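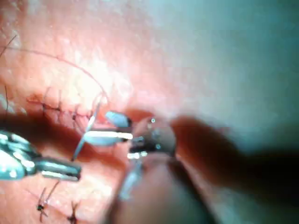

Quiénes somos

Penry es una escuela pequeña de formación continua para veterinarios rurales, de los que operan en un establo con la luz del coche. La fundaron Branwen Watkins y Tudur Pumphrey en la trastienda de una ferretería de Jarkbridge, con 10 alumnos y una cafetera que todavía funciona a ratos. El primer curso iba a durar un mes. Terminó en abril, con bastante retraso, y los alumnos pidieron otro.

Hoy damos clase a grupos de 30 personas como máximo. Podríamos meter a más, pero las sillas son las que son y Tudur se niega a comprar plegables.

Qué enseñamos

Cirugía menor, anestesia de campo, obstetricia bovina y una asignatura llamada «Hablar con el dueño», que empezó como una broma de Elin Nicholas y es la que antes se llena. Byung-chul Jeon lleva sutura y manejo de heridas. Corrige con bolígrafo verde y tiene fama de blando, fama que dura hasta la primera entrega.

El equipo

Somos pocos y discutimos mucho, sobre todo por los horarios. Iestyn Phillips atiende la secretaría de nueve a dos. A partir de las dos también contesta, pero con monosílabos.

Las matrículas se abren en primavera. No tenemos lista de espera: tenemos un cuaderno, y Branwen sabe dónde está.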